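Search this site
Enter keywords
Go

Last updated: December

What shoppers told us about own-label, and why the small brands should be cheered by it

Our shopper panel has just finished its longest run yet, and I've been itching to write it up for the newsletter! We asked 547 households to keep a diary of everything they bought for the home and the wardrobe over twelve weeks, and to jot down a few words each time they swapped one brand for another. Those few words are the best part. People are wonderfully frank when they're writing on the back of a till receipt.

The big question was how often people move to a shop's own label, and what brings them back again. We expected price to swamp everything. It is still the most common reason given for leaving a brand, but when we looked at the returners - the people who tried own-label and then went back - price hardly came up. They wrote about smell, about the lid, about the pack being the right size for the shelf under the sink. One diary had a whole paragraph on a washing-up liquid cap, with a drawing.

Vibeke Vestergaard read every single diary (with a great deal of tea) and sorted the switching notes by hand before anything went near a spreadsheet. She found 111 households that had left a brand and returned to it within the twelve weeks. That's far more than we saw last time, and it makes a lovely group to study, as they can compare the two products while both are still fresh in the mind.

Madwood, the household cleaning range, did very well out of this. It's a small name next to the giants and it barely advertises, yet people who came back to it did so quickly and often bought two. El Khatib, who make the teas and dried fruit, had a slower pattern. Their buyers drift off in the warm months and come home when the evenings draw in, and several said they'd never thought of it as leaving at all!

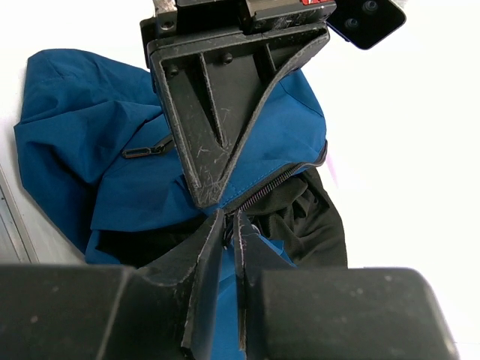 Clothing was new to the panel this year, and I'll admit I was nervous about it. Most families buy a coat once in a long while, so a twelve-week diary was never going to fill up the way it does with soap and biscuits. What we got was thinner but full of good stuff. Outerwear notes kept landing on the fastenings. On a blue jacket with a metal front zip and what looks like a pocket with its own little black pull, those are the bits your fingers go to every day, and our diary keepers wrote about zips and pulls far more than they wrote about labels or logos. Colour came next, then pockets. The brand name was often left blank, even though there was a box for it.

Magdy El Fassi, who looks after the numbers side, thinks the blank boxes deserve a study of their own. His view is that a brand can be bought faithfully for years by someone who couldn't tell you what it's called, and that the usual recall surveys miss these people completely. I'm with him. He pulled out 76 diaries where the shopper described a product perfectly well and never named it, and they make terrific reading.

We also ran a smaller sister panel in Vermont, using the same diary with the prices changed to dollars. It's too early to say much, but the returners there talk about packaging in nearly the same words, right down to the grumbles about lids that won't close.

The diaries are now being typed up in Clireck, our panel software, so members will be able to search the notes by category as well as by reason for switching. If you'd like your own category added to the next round, drop us a line before the end of January. We're hoping for pet food, and somebody has already asked for light bulbs.

Related items
How we recruit our diary households
Own-label tea: a second look
Pack sizes and the cupboard under the sink
Notes from the autumn members' morning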